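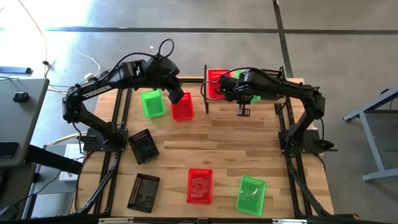
Small plastic baskets: sort by colour or not?
Forum: Home and storage

binh_hau
29 April 2024
Hello all. I am putting small plastic baskets in my craft cupboard, in red, green and black, with the holes in the sides. I have also a rack which takes three. My question is, do you give each colour one purpose, or do you just fill them? I have 11 and I am afraid to start wrongly.

Sustero
One colour, one purpose. Red for sewing, green for paper, black for tools. After a week you don't read labels any more.

Efe Ogunleye
I don't agree with Sustero. I did it like this in November and then I had too much paper and no green basket left. Now I use labels only and the colour is free.

Sustero
Then you buy one more green, no?

Efe Ogunleye
They did not have it any more in the shop in Clornstead. Only black.

fallahi47
Please think also about the holes. Buttons and pins go through or get stuck in the rim. I put a piece of felt in the bottom.

binh_hau
Thank you, felt is good. And the rack, what goes in it? I thought the things of every day.

fallahi47
Yes, every day things. The others can go on the shelf under it.

Efe Ogunleye
For me the opposite. On the table I want the baskets I am using, and the rack is where they go back in the evening.

binh_hau
My table is only 47 cm deep, so I will try the first way. Does somebody know if the Bomard lids fit on this kind?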